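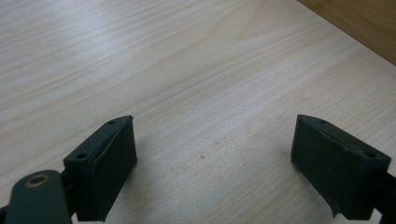

Recursos > Recibir en casa > Charlas > Notas del ponente
Última actualización: 16 de mayo de 2024

Bebida fría para reuniones en casa: cálculo, hielo y reposición
Notas para el ponente

Diapositiva 1. Alcance
Entrar directamente en materia. La charla trata de bebida fría sin alcohol servida en jarra, en reuniones domésticas de tarde. Quedan fuera el café, el vino y la coctelería individual. Si preguntan por barriles o dispensadores con grifo, remitir al turno final.

Diapositiva 2. Caso base
Ocho invitados, dos horas, jarra de 2.000 ml, vaso bajo con hielo. El mismo caso se usa en toda la charla. Dejarlo escrito en la pizarra.

Diapositiva 3. Volumen por vaso
El error habitual es calcular con la capacidad nominal del vaso. El hielo desplaza líquido y además se deja margen hasta el borde. Con el vaso Pranberg de la demostración, lleno de cubitos hasta dos tercios, entran 153 ml de bebida. Ese es el dato de trabajo. Insistir en que cada uno mida su propio vaso: llenar de hielo, verter agua hasta el nivel de servicio desde una probeta o una jarrita graduada y anotar lo vertido. Medir enseguida, antes de que el hielo funda.

Diapositiva 4. Consumo
Dos vasos por persona la primera hora, uno la segunda. Son 24 vasos, 3.672 ml. Dos jarras llenas dan 4.000 ml, con un sobrante de 328 ml, que equivale a dos vasos completos y algo más. No conviene preparar una tercera jarra, salvo tarde muy calurosa o comida salada. En ese caso se prepara concentrado y se diluye si hace falta.
(Pausa. Suele haber una pregunta sobre niños: mismo número de vasos, vaso más pequeño.)

Diapositiva 5. Hielo
El hielo va en el vaso. En la jarra diluye todo el lote y el último vaso sale aguado. La jarra se enfría en nevera desde la noche anterior y se saca en el momento de servir. Cubito grande y macizo; el hueco de las máquinas domésticas funde antes. Cubitera con rejilla interior y pinzas. El agua de fusión se vacía al cambiar de jarra.

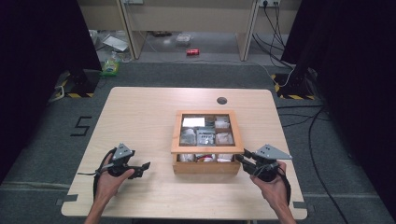
Diapositiva 6. Reposición
La segunda jarra permanece en la nevera hasta que a la primera le queda una cuarta parte. No se mezclan restos: lo que queda se sirve y la jarra se retira. Cítricos y hierbas se añaden a la segunda al sacarla. La rodaja de limón que pasa la noche en la jarra amarga por la piel blanca.

Diapositiva 7. Base concentrada
Proporción de la receta Urban: una parte de base, cuatro de agua. Para una jarra, 400 ml de base y 1.600 ml de agua. La base se cuela dos veces y se guarda en botella cerrada. El almíbar se disuelve aparte y en caliente; el azúcar en grano se queda en el fondo de la jarra fría.
Si hay tiempo, comparar con la variante Skamorine, de proporción uno a tres, pensada para servir sobre hielo picado. Recordar que en ese caso el dato de 153 ml deja de valer y hay que volver a medir.

Diapositiva 8. Disposición
Orden de recorrido: vasos, hielo, jarra, servilletas. Bandeja con reborde debajo de la jarra para la condensación. Mesa de bebidas separada de la comida, con acceso por dos lados. La jarra Ponen tiene el asa cerrada y pesa bastante llena; colocarla con el asa hacia quien llega.

Diapositiva 9. Errores frecuentes
Jarra demasiado llena, que gotea al primer vertido. Pajitas guardadas lejos de los vasos. Agua natural ausente: siempre una jarra aparte, fuera del cálculo anterior.

Turno de preguntas
Barriles con grifo: por encima de 20 invitados. Comprobar que el grifo quede más alto que el vaso.
Agua con gas: se añade en el vaso, nunca en la jarra.
La hoja de cálculo se reparte a la salida.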